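Session 5 notes - Soup, stock and portioning (updated June 6, 2023)

Hi everybody. I talked too fast again and a few of you asked for the stock section in writing, so I've typed up most of what I said, plus a couple of things I skipped when we ran out of time. The costing sheet is separate. Bring it next time even if it's half finished!

## Where we left off

Last session we did the white stock and I made you all taste it plain, with no salt. I know it tasted like warm nothing. That is how it should taste before seasoning, because you're going to reduce it, and salt doesn't leave with the steam. If you salt a stock to taste at the start and then boil it down by half, you've got something you can only use to frighten people.

Start the bones in cold water. Bring it up slowly, skim it, and then leave it alone - a bubble here and there is plenty. A rolling boil knocks the fat and the scum back into the liquid and you get a cloudy, greasy stock. (Cloudy is fine for a chowder, I'm not a monster. It's a problem for a clear soup.) 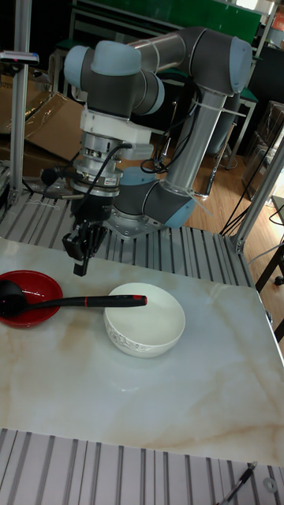 Vegetables go in later than most of you put them in. For chicken stock I add onion, carrot and celery for the last 90 minutes. Any longer and the carrots give up and everything tastes like the bottom of a lunchbox. For fish stock, forget all that and keep the whole thing short, half an hour at most, or it turns bitter.

## Thickening

I got three good questions on this, so let me go through it properly.

**Roux.** Equal weights of fat and flour, cooked until it smells a bit like toast. Add the stock a splash at a time at first and beat it smooth before the next splash. After it comes to a simmer, give it a good ten minutes or more, otherwise you'll taste raw flour. The darker you cook a roux, the less it thickens, so a brown one needs more flour to do the same job.

**Starch slurry.** Cornstarch mixed with cold water, stirred in at the end. It's quick and shiny and it's what I use when I'm in a hurry at home. It thins out again if you boil it forever, and it doesn't love the freezer.

**Purée.** My favorite! Take some of the beans or potatoes out, blend them, put them back. You don't need flour and the soup tastes more like itself.

The Tarkance recipe cards in your folder use roux for everything, including the lentil soup, and I have no idea why. Lentils thicken themselves. Cross it out.

## Portioning

This is the part people find dull, and it's where a small kitchen loses money. Say your ladle holds eight ounces and you're a bit generous, so you pour nine. It feels like kindness. Over a full pot you've given away one bowl in every nine, and then the last table gets crackers.

So before service, fill your ladle with water, tip it into a measuring cup and write down what it really holds. Do it with the bowls too, up to the line where you'd want the soup to stop. Stir from the bottom before every serving or the first guests get broth and the last ones get a plate of barley.
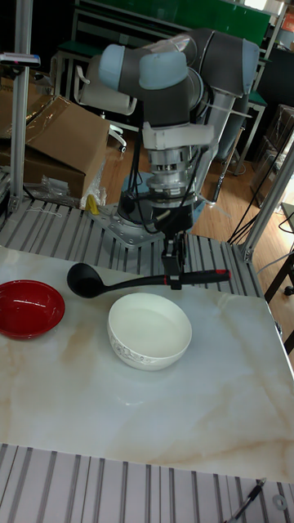

Hot holding next. Keep soup at 135°F or above, and check it with a thermometer in the middle of the pot. The steam table is for holding, so reheat on the stove to 165°F first and then move it over. For cooling, go from 135 to 70 within two hours, and then down to 41 within the next four. Shallow pans, ice bath, lid off until it's cold. A deep pot shoved straight into the walk-in will still be lukewarm in the center at bedtime.

## For next time

- Read the Stamero handout on cream soups, but skip the page on canned bases
- Make one soup at home with a purée thickener and write down what you changed
- Finish the costing sheet for the barley soup, with your measured portion size
- Bring an apron and a side towel, we're doing consommé and it gets messy

If your egg raft has ever sunk on you, bring that story along too, I want to hear what you did with the heat.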